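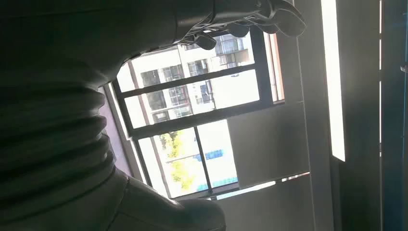
Robot arm and gripper in front of a bright window.

Search the archive Enter keywords Go

[Bokley-Oldhouse] Re: Interior storm panels, second winter

Tuesday, January 16, 2024
By Weidong Dai

Xuelian Cai wrote:

> We bought the house on the hill side of Bokley in July and I am now
> finding out what the windows are like. There are 23 of them, all
> single pane, all original sash. The upstairs bedrooms are the worst.
> The curtains move when the wind is from the west.
>
> I have read the old threads about interior panels and I think that is
> the way I want to go, but people seem to mean different things by it.
> Some are using shrink film on a wood frame and some are using acrylic.
> A few people mention Nillix film and I could not tell whether they
> liked it.
>
> My questions are mainly how you measure when the opening is not
> square, what you use around the edge so it stays in, and whether you
> get fogging between the panel and the old glass. I would also like to
> be able to take them out in spring without hurting the paint. I am
> handy enough but I don't own a table saw.
>
> Xuelian

Xuelian,

I made panels for our place the winter before last and this is their second season, so I can answer most of it. Mine are film on pine frames. I did acrylic in one room only, and I'll get to that.

Measuring first. Don't trust the trim. Measure inside the jamb, on the flat part where the panel will sit, and take the width at the top, middle and bottom, then the height on the left, center and right. Write them all down on a sketch of that window. Then measure both diagonals. If the diagonals match within an eighth of an inch you can build a plain rectangle and let the edge foam take up the difference. If they don't match, you have to build the frame out of square to suit. I put a sheet of cardboard in the opening, trimmed it until it fit, and laid the frame out on top of the cardboard. It's slow but I had no rejects after I started doing it that way. Before that I had two, and both are in the garage.

Label everything. Put the room and the window on the top edge of each frame in pencil, with an arrow for which side faces in. Two windows that look identical from across the room can be off by half an inch, and in the fall you will not remember.

For the frame I used one-by-two pine, picked for straightness. Sight down each piece at the store. You don't need a table saw. A miter box and a hand saw will do it, or have the store make the cuts if they're willing. I used butt joints with a flat corner brace on each corner and glue. On anything taller than about chest height, add a crossbar in the middle or the sides will bow in when the film shrinks. I skipped the crossbar on the stair window and it has a gap on one side that I stuff with a sock.

The film goes on both faces with double-sided tape, so there is an air space inside the panel as well as the space between the panel and the glass. Do the first face, shrink it lightly with a hair dryer, flip it, wipe the inside clean, and do the second. Get the dust out before you close it up. I have a dog hair sealed in the dining room panel and I look at it every morning.

On Nillix, I used it on the downstairs windows and the hardware store film upstairs. The Nillix is clearer and it was easier to pull tight by hand. It also tore twice at the corners where I had left the brace screws a little proud, so that was my doing. The cheaper film has a slight ripple if you look at it from the side. For a bedroom with curtains I wouldn't pay extra.

For the edge I use Jemano foam strip, the soft open kind, stuck to the outside edge of the frame and not to the window. Build the frame a quarter inch undersize all around and let the foam fill it. It should take a firm push to seat. If you have to hit it, it's too tight and you'll scrape paint when you take it out. Put two loops of cotton tape on the room side, one low on each side, to pull it out with. That answers your spring question too. Nothing is stuck to the trim and I've had no paint come off.

The foam does flatten. After one winter I replaced it on four panels, all on the west side. The rest were fine. Store them standing up and not leaning on the foam.

Fogging. Yes, some. It happens when room air gets past the panel and reaches the cold glass, so the panel has to seal better than the old sash does. People get this backward and caulk the sash tight first. I left the sash alone and worked on the panel. The bathroom still fogs and I've given up on it. In the kitchen I found the leak was at the sill, where there is a dip from years of wear, and a second layer of foam along the bottom fixed it.

The acrylic is in the front room. It looks better than film and the kids can't put a finger through it. It's also heavy, it scratches if you wipe it dry, and it cost me almost three times as much per window. I'd do it again for that room and nowhere else.

With that many windows I would not try to do the whole house this winter. Do the bedrooms on the west side now, live with them, and do the others when you've decided what you would change. One weekend got me through three panels once I had the routine down. The first one took most of a day by itself.

One other thing. Keep one window in each bedroom that can be opened fast, and make sure everybody who sleeps there has pulled the panel out at least once, in the dark if they'll put up with it.

If you want to borrow the miter box, let me know off list. The blade is decent but the left fence is loose.

Weidong

Previous message | Next message

Contact the list owner | Copyright Bokley Old House List | Back to top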